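# Firm Survival in Two Downturns — data card

This dataset follows small manufacturing and repair firms in and near Serkatbridge through two recessions. It was put together for a sixth-form and first-year reading group on business cycles, and later tidied up so that other people could use it. It covers whether a firm kept trading, what it spent on equipment, and how many staff it had at the start and end of each downturn.

Last revised Thursday, July 1, 2021.

## What is in it

- `firms.csv` — one row per firm, 759 rows
- `years.csv` — one row per firm per year, with turnover band, headcount and equipment spending
- `exits.csv` — one row per firm that stopped trading, 280 rows, with the reason where we have one
- `notes.txt` — coding decisions, in the order we made them 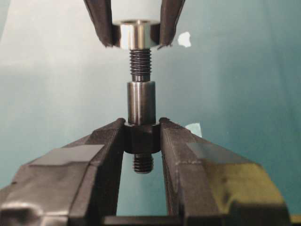 Turnover is given in bands and never as a figure. Firms were promised this when they answered the survey, and the bands were set before the answers came in. Headcount includes the owner. Part-time staff count as half, whatever their hours, which is crude but easy to undo if you go back to the `staff_pt` column.

## Where it came from

Most of the rows come from a postal survey run by Werkeveck, a small research office that closed after the second round. They sent paper forms and typed up the replies by hand. The remaining rows were filled in from trade directories and old local newspapers by Horácio Godinho, who also wrote the script that joins the two sources.

Of the firms listed, 379 answered in both rounds. The rest answered once, or not at all, and are marked `partial` or `directory`.

## Known problems

1. Firms that failed quickly are under-counted. A workshop that opened and shut between two directory editions will not appear.
2. A sale is coded as an exit if the name changed, even when the same people carried on in the same building. Use `exit_type` to take these out.
3. Equipment spending was asked for in pounds in the first round and as a share of turnover in the second. The two should not be compared directly.

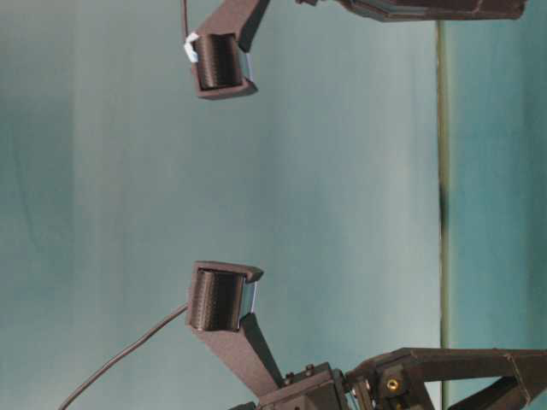

## How equipment spending is coded

The survey asked owners to put each purchase under one of three headings: replacement, expansion or new process. Replacement means like for like. Expansion means more of the same. New process is meant for anything that changes how the work is done, and it is the heading people argue over most — it is also the one that matters if you want to test whether the survivors of a slump were the firms that tried something different.
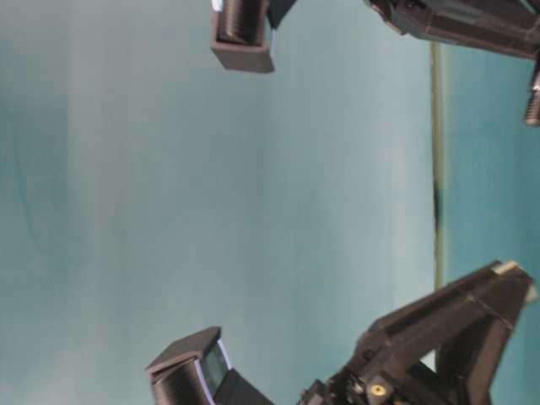 Small add-ons were the hardest to place under these headings. Owners rarely listed them separately, and the form gave no guidance. A ribbed grip pad set into a gripper fingertip, for instance, would go down as replacement if it took over from a worn one of the same sort, and as new process if it let a machine do a job formerly done by hand. We followed the owner's choice where there was one. Otherwise anything under £400 was coded as replacement.

## Using the files

The Imai version has the same columns with shorter names and drops the free-text answers. The Sirnar version keeps the free text but leaves out the directory rows. Do not merge them on firm name, as spellings differ; use `firm_id`.

Missing values are blank. A zero means the owner wrote zero.

Corrections to exit reasons are welcome, with a source if possible. The next check of the directory rows is planned for September.

Contact: Horácio Godinho | © Serkatbridge Firm Survival data | Back to top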